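Switching back to a paper planner

I went back to a paper planner in June after five years of keeping everything on my phone. A few people at work asked how it was going, and I kept giving them half an answer at the coffee machine, so I'm writing the long version down.

The phone setup was fine on its face. I had a calendar app, a reminders app and a notes app. Appointments went in the first, errands in the second, and anything I couldn't classify went in the third. By spring the notes app held more than 800 notes. I went looking for the name of the plumber my sister had recommended and gave up after scrolling through two years of grocery lists and half-finished packing lists. I called her and asked again.

That was the day I ordered a planner. I bought the Celler weekly, the softcover one, mostly on the strength of its size. It fits in my coat pocket and it opens flat. The left page has the days and the right page is blank with faint lines. There are no quotes, no goal trackers and no space for rating my mood. I had tried a Trurken before I got my first smartphone and I remember it having a section for all of those things, and I remember leaving every one of them empty.

My method is simple. Fixed appointments go on the left page in pen. Everything else goes on the right page in pencil. On Sunday night I look at the old right page and copy forward whatever didn't get done. Copying is the part people object to. My friend Hadi Matar said it sounded like doing the same homework twice. He has a point, but copying a task for the fourth week in a row makes me decide whether I'm ever going to do it. I had "call about gutter" on the list for a month. On the fourth Sunday I left it off, and then on Tuesday it rained hard and I called.

The first two weeks were rough. I missed a dentist appointment that was in the phone and not in the book. I now move everything over on the day I make it, standing at the counter if I have to. The receptionist at the dentist has been patient with this. I also left the planner at my parents' house in Plarlow once and went five days without it. I wrote on the backs of envelopes and copied them in later. It was less of a problem than I expected.

I still use the phone for some things. Shared family events stay on the shared calendar because my wife needs to see them. Alarms stay on the phone. So do birthdays, although I copied those onto the inside cover too, and I've been remembering them earlier. The notes app is down to seven notes, most of them account information for the house.

Pens turned out to matter more than I thought. The Celler paper is thin, and my usual gel pen showed through to the other side. I switched to a plain ballpoint from the multipack in the kitchen drawer. Elie Twal, who sits across from me and owns more pens than anyone I know, gave me a Saliba fine-point to try. It writes well, but I lost the cap within a week and went back to the ballpoint.
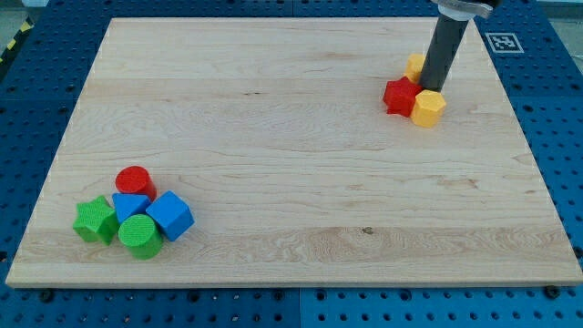 Do you need to buy a dated planner to do this?

An undated one works just as well if you don't mind writing in the dates yourself. I do mind, so I buy dated, but a plain notebook ruled down the middle would do the same job for less money. The main thing is to have one place for appointments and one for everything else, and to have both visible at the same time.

A few smaller notes. I tear the corner off each finished week so the book opens to the current one. I don't color code. I tried it for a weekend with three highlighters and couldn't remember what green was for. Phone numbers go in the back, starting from the last page and working forward, with the person's full name and what they do. The plumber is the first entry.

I haven't decided what to do with the planner once it's full. My father kept his in a shoebox and would look up what year he'd had the roof done. I'll probably do the same. I have a shoebox.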